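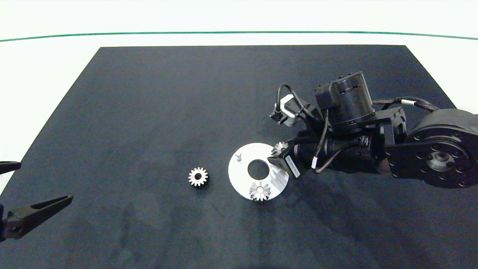
## Small gears, dark mat

Quick one before I lose the notes. Bench tips for little gear jobs, mostly learned the slow way.

- Dark mat under everything. Navy is good. Silver gears show up straight away, on a white floor you'll be on your knees with a torch.
- Lay gears flat, teeth out, bore up. Stand one on edge and off it rolls.
- Check which is spur and which is bevel BEFORE you start. Pointy angled teeth = bevel. Dont force one to run where the other should go.
- Peg on the plate: wipe it, then try the gear dry. Should drop on with no push. If it's tight, look for a burr in the bore. Dénes uses a wooden skewer and a bit of rag, works a treat.
- Hold gears by the rim, not down in the teeth. Finger grease picks up every bit of lint in the shed.
- Grease last. A dab the size of a match head, colour doesn't matter, then turn it over slowly by hand adn wipe off whatever squeezes out.
- Rough tooth? 200 grit is too harsh for this. Old toothbrush first, then a fine file, two strokes, stop.
- Spares in jar lids or an ice cube tray. Label it. Firouzeh tapes a scrap of paper underneath so the label can't rub off.
- Mat gone smudgy: damp cloth, drop of dish soap, dry it flat. Not over the heater, mine curled.

More on storing washers when I get to it.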